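FOR IMMEDIATE RELEASE

Lisivden Asks for Proof Behind "Fresh Longer" Claims on Fridge Inserts

Household group publishes results of its home trial and questions the wording on a popular type of product

TUNLOW, Nov 15, 2024 — Lisivden, the household advice group based in Tunlow, today published the results of a home trial of drop-in freshness inserts, the small packs and discs sold to be left in a refrigerator so that fruit and vegetables last longer. The group looked for the large benefit the packaging talks about and did not find one. It is asking sellers to publish their test methods or change the wording.
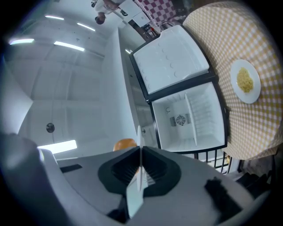
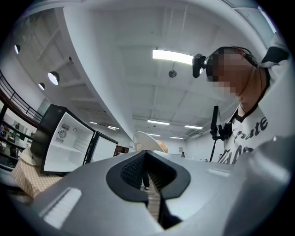
First picture: a white mini refrigerator, open. Second picture: a person leaning over, with wooden flooring in view.

The trial ran through June in 53 Tunlow households. Each household kept an insert in its refrigerator for part of the month and went without for the rest, buying and storing food the way it normally does. People wrote down what they threw away and why. Most of the inserts were the Cumel disc, which local stores stock more than any other and which readers had asked about most often.

On the whole, the diaries look much the same with the insert as without it. Some households threw away a little less while the disc was in place. Others threw away a little more. The biggest swings followed ordinary events such as a weekend away, a birthday, or a bag of salad bought on sale and then forgotten behind the milk.

"We were asked whether these things work, and the fair answer is that we couldn't see it," said Vratislav Jireš, who wrote the report. "If the effect is as big as the box makes it sound, it should have shown up in a kitchen. It's possible there is a small effect that our diaries are too rough to catch. A small effect is a different product, though, and it ought to be sold with different words."

What the packaging says

Lisivden's objection is mainly to language. The Cumel box says the disc keeps produce "fresh up to 2 times longer." The report spends several pages on that line and finds very little in it that can be checked. "Up to" covers every result from the full claim down to no change at all. "Fresh" is not defined. "Longer" is measured against something the box does not name, which could be an identical refrigerator without a disc or a warm countertop.

Lisivden wrote to the distributor, Gajdoš, and asked for three things: the test report behind the claim, the list of foods tested, and the temperature at which they were kept. Gajdoš replied politely with a sales leaflet. The leaflet repeats the claim in larger type and adds a graph with no numbers along the bottom. A second letter asking for the figures behind the graph was acknowledged, and the figures have not arrived.

The group does not accuse anyone of making results up. There may well be a proper study in a drawer somewhere, and Lisivden says it would be glad to read it and print a summary, favorable or not.

Why the idea sounds reasonable

The pitch behind most inserts rests on something real. Many ripening fruits give off ethylene gas, and ethylene speeds up ripening in other produce stored nearby. Materials that take up ethylene exist and have been used in commercial storage for a long time.

The trouble starts with the jump from a sealed storeroom to a kitchen. A home refrigerator is opened all day long, and each opening swaps some of the air inside for air from the room. Much of what spoils there does not spoil because of ethylene in the first place. Leftover rice, sliced ham, soft cheese and opened cream go off for other reasons, and an ethylene absorber has nothing to offer them. Berries usually go to mold. Lettuce wilts from losing water or turns slimy from having too much of it sitting on the leaves.

"A true fact gets printed on the back of the box and a much bigger promise gets printed on the front," Jireš said. "Shoppers are left to assume that one leads to the other. We'd like to see the step in between."

Small refrigerators raise a separate question

A number of the people taking part keep a mini refrigerator, either as their only one or as a spare in an office, dorm room or bedroom. Sellers often suggest that inserts do best in a small space. Lisivden saw no sign of it, and says its diaries from mini refrigerator owners are too few to support any claim in either direction.

What those diaries did bring up, again and again, was temperature. Compact models often have a plain dial with no degrees marked on it, and owners tend to set it once and never touch it again. Food near the cooling plate froze while food in the door was too warm. Several owners had never put a thermometer inside. When they did, they moved the dial, and a few of them noted that this made more difference to their groceries than anything else they tried that month.

The report is careful here too. Moving the dial was not part of the plan, no one had been asked to do it, and it muddied the comparison for those households. Their diaries were kept in the published tables and marked, so that readers can leave them out and see what is left. The overall picture does not change much.

Limits of the trial

Lisivden is aware that it is asking others for better evidence while offering a home trial with paper diaries, and the report has a full section on what the work cannot show.

People knew when the insert was in their refrigerator. Someone who has been handed a freshness disc may look at a soft pear more kindly, or may start checking the crisper drawer more often and eat what is in it. Either would tend to flatter the disc, which makes the flat result more interesting to the authors, though it settles nothing. The diaries recorded what was thrown out, and people have different ideas about when a carrot is finished. One family's garbage is another family's soup. June weather was uneven, and warm kitchens make refrigerators work harder. A single month is short.

The group also did not test the discs in a lab. It does not have one. A reader who wants to know how much gas a Cumel disc can absorb will not learn it from this report, and so far cannot learn it from the box either.

What Lisivden is asking for

The group wants any seller using a "times longer" claim to name the foods, the temperature and the comparison, on the package or on a page the package points to. It would also like a date printed on each insert after which it should be thrown out, together with the reason for that date. Current advice on the products the group looked at ranges from a few weeks to "lasting freshness," with no explanation of how a material that fills up over time could last.

Stores are asked to think about where they hang these products. In the Tunlow shops Lisivden visited, inserts were displayed beside the fruit, where a person holding a carton of strawberries is easy to persuade.

The group is not calling for a ban, a recall or a refund. The discs appear to do no harm beyond the price, and people who like having one should feel free to go on buying them. Lisivden would ask only that they not rely on an insert as a reason to keep meat, fish or leftovers past the usual time. No insert the group looked at claims to make old food safe, but more than one diary suggested that the buyer had understood it that way.

What people can do in the meantime

The advice in the report is dull and mostly free. Buy a cheap refrigerator thermometer and read it in the morning before the door has been opened. Keep the inside at or below 40 degrees Fahrenheit. Store apples and ripe bananas away from leafy greens. Dry lettuce before putting it away. Leave berries unwashed until they are about to be eaten. Put the food that needs eating first at the front, at eye level, where it will get in the way.

Lisivden did not test this advice in the June trial, and the report says so. It is standard guidance that the group has repeated for years, and a follow-up is planned to see how much of it holds up in ordinary kitchens. Some may not. Jireš has doubts about the lettuce.

Availability

The full report, with the anonymous diary tables, the marked entries and both letters to Gajdoš, can be read free of charge at the Lisivden office in Tunlow or requested by mail. Reporters may quote from it without asking. The group requests that headlines avoid the word "debunked," as the trial does not support it.

Sellers who hold test data on freshness inserts are invited to send it in. Anything received will be added to the report with the seller's name and the date it arrived.

About Lisivden

Lisivden gives plain advice on household goods and the claims made for them. It takes no payment from makers or stores, and it bought the inserts used in the trial at full retail price.

Press contact: Vratislav Jireš, Lisivden, Tunlow

###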